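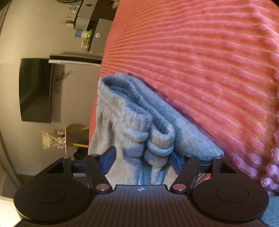 If your hand-held gripper starts letting go of soft things halfway through a lift, check the pivots before you blame the fingertips. I blamed the fingertips. I swapped both of them, lost a whole evening, and the drops kept coming (711 good grabs out of 1,254, ugh).

My trouble was a pivot fastener backing out a hair at a time. Knits are where it showed up first, because a bunched-up cuff squishes and hides the slop until you tilt your wrist.

## Finding it

1. Let go of the trigger and put the gripper down on something soft.
2. Hold the body still and wiggle each finger link sideways. One of mine clicked!
3. Pinch a folded sock and turn the whole thing over slowly. If one tip slides ahead of the other, you've got play.

## Fixing it

Keep your fingers out of the V while you work. I got a nasty pinch the first time.

Back the loose fastener out, clean it, add a tiny dab of removable threadlocker, and snug it until the click goes away but the link still swings freely. Maëlys Rey at Molholm told me to leave it overnight, so I did.

Then I ran 100 grabs on the same gray knit and dropped two. I'm rechecking the pivots in April.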